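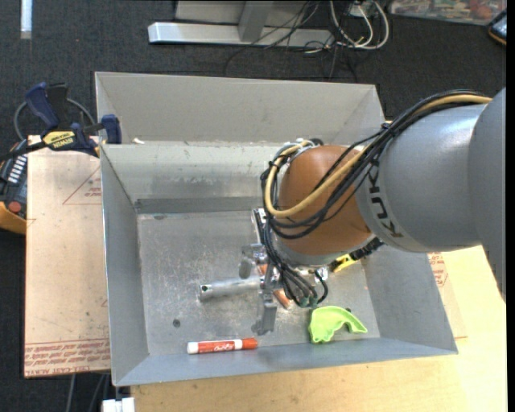
Figure 7.1 A robot arm above a sheet-metal bin.

Chapter 7
Markdowns and Clearance Pricing in Apparel

7.1 The markdown decision

A garment loses value on a schedule that the retailer controls only in part. A wool coat bought for October delivery competes with newer stock by the end of winter, and the price that cleared it in the first weeks will no longer do so. The retailer must then choose when to lower the price, by how much, and how many times. This chapter treats those three choices together.

A markdown is a permanent reduction in the selling price. A promotion is a temporary one — the price returns to its earlier level when the event ends. The two are often confused in store reports, and the confusion matters: a promotion leaves the book value of the stock unchanged, while a markdown lowers it.

Markdown percentage can be stated on the original price or on the new one. Consider a dress ticketed at $100 and reduced by $23. On the original price the markdown is 23 percent. On the new price of $77 it is 29.9 percent. Shoppers see the first figure. Many retail accounting systems report the second, summed over all units sold and divided by net sales. Unless stated otherwise, this book uses the first.

7.2 Sell-through

Sell-through is the number of units sold in a period divided by the number on hand at its start. If a store opens the week with 100 dresses and sells 15, weekly sell-through is 15 percent. Returns are deducted in the week they are received.

The case at the end of the chapter follows Skundari, a dress retailer whose buyer, Ilham Zaki, marked down slow styles in 2 steps at the Flestthorpe store and in a single step at Brestberg. Students should work through the stock tables before reading her notes on the season. Section 7.3 sets out the demand model on which those tables depend.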